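Flamdale Chores, data card and README

Status: working draft, v0.9
Maintained by: the Flamdale group at Clerneo
Last edit: Apr 3, 2022

What it is

Recordings of small household and shop-floor jobs, done with a hand-held gripper. A person holds the tool and does the job, the camera on the tool sees what the jaws see. Meant for training and for checking arm policies. Also meant for arguing about whether any of this works yet (see "Can it do chores" below, short answer: some).

Contents

- 196 episodes in the main split
- 26 held back for testing, don't train on these please
- tasks: clearing a table, sorting cutlery, wiping, putting lids on tubs, folding tea towels, bagging small parts
- one folder per episode, frames plus a text file with the task name and the outcome

No sound. No depth. Depth was planned, dropped in February, may come back.

Getting started

Unpack everything into one folder, keep the names as they are. The loader reads the task from the folder name so renaming breaks it. Run the check script first, it lists missing frames. If it stops at episode 9 you have the old archive, fetch it again.

Allow over 200 GB of disk if you want the full-size frames. The small set is fine for most things and trains a lot quicker.

Labels

Outcome is one of: done, part done, failed, abandoned. Done means the job was finished to the standard you'd accept from a person in a hurry. Part done is a judgement call and we don't always agree with eachother. Treat it as noisy.

Can it do chores

Mixed. Arm policy trained on the main split, run on a Saarela bench arm:

- clearing cups and tubs: good, would leave it running while in the room
- sorting cutlery: forks ok, spoons poor. Shiny curved things catch the light differently every time the arm moves and the policy goes hunting
- wiping: goes through the motions, misses the corners
- lids: presses down in the right place, then doesn't notice if the lid isn't on
- tea towels: no
- bagging parts: slow but steady, the closest to something a shop floor would pay for

Speed is the other problem. A person clears the table and has the kettle on before the arm has finished its second cup. Fine overnight, not fine at teatime.

Known problems

- Pad wear. Rubber on the jaws frays and tears with use, and grip on thin or smooth things suffers. Pad condition is NOT labelled per episode. Should be. On the list
- Pale surfaces are over-represented. Policies trained only on these do badly on dark worktops
- Left-handed operators are barely covered
- Some task names have a trailing space, loader strips it, your own code might not

Approach views

The frames most people ask about are the ones before a grasp, jaws open, target still well ahead. Hard for the policy: not much of the object in view, plain wood everywhere else, and it has to pick a direction. 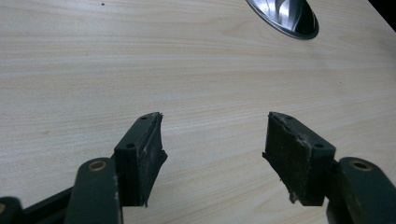
Pekinix wrote back after trying the set that the approach is the only bit they'd trust a machine with so far, and that their own arm gets to the cutlery nearly every time and then makes a mess of picking it up. They'd rather we recorded more failed grasps than more tidy ones. Also that a dishwasher already does the chore they care about, and a robot that can't load it isn't much use to them yet.

Fair. More failed grasps are going in the next release. Dishwasher loading is not, the racks are a nightmare and we haven't got a rig that fits under the worktop.

Please don't

- quote the main split results as test results
- mix with your own recordings without noting which tool was used, jaw width matters
- use it to claim anything about safety round people. Nothing in here tests that

Changes

v0.9: outcome labels redone for lids, duplicate frames removed, readme tidied (a bit)
v0.8: bagging parts added
v0.7: first one anyone outside Clerneo got

To do

- label pad condition
- dark worktops
- fix the trailing spaces properley
- write down the spoon results somewhere better than here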